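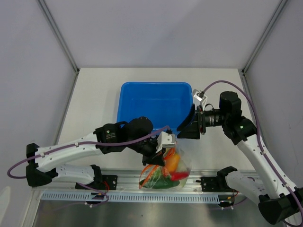
Coordinated Control Software for Bagged Produce Transfer
Student Project Report, Department of Automation, Petham Technical College
Submitted 05/04/2018 by Kiran Singhal

1. Purpose

The project developed control software for two robot arms that share one tabletop and move bagged vegetables into a plastic bin. The work continues the Chauhan planner written by an earlier class, which handled one arm at a time. The present report covers the changes to perception, planning and logging.

2. Perception

A camera mounted at the wrist of the right arm supplies the view of the work area. Clear film proved the main difficulty. Reflections on the bag shift as the camera moves, and the first detector often placed the edge of the bag on a highlight. The revised detector looks for the colored contents first – peppers, carrots, cucumber – and then searches outward for the film. It was trained on almost 3,000 labeled images. On a held-out set of 522 images, the grasp point fell outside the allowed region in 23.

3. Planning

The two grippers must meet in a small space in front of the bin. Each arm therefore requests the shared region from a scheduler before entering it. The left arm has priority while it holds a bag, and the right arm waits at a fixed pose. An early version let both arms hold partial requests, and the program stopped with neither arm able to proceed. Requests are now granted in full or refused.

The planner treats a held bag as a box attached to the gripper. This is a coarse model. A bag sags and swings, and the box was enlarged downward to allow for it, at the cost of longer paths over the bin rim.

4. Logging

Joint positions, gripper commands and scheduler decisions are written to one file with a common clock. A replay tool, named Proltport, steps through the file and redraws both arms. Most scheduler faults were found with this tool.

5. Remaining Work

The swing of the bag is not measured, and speed limits during transfer are set by hand. The detector has not been tested on bags with printed labels. Source code and logs are stored on the Colludville server under the course directory.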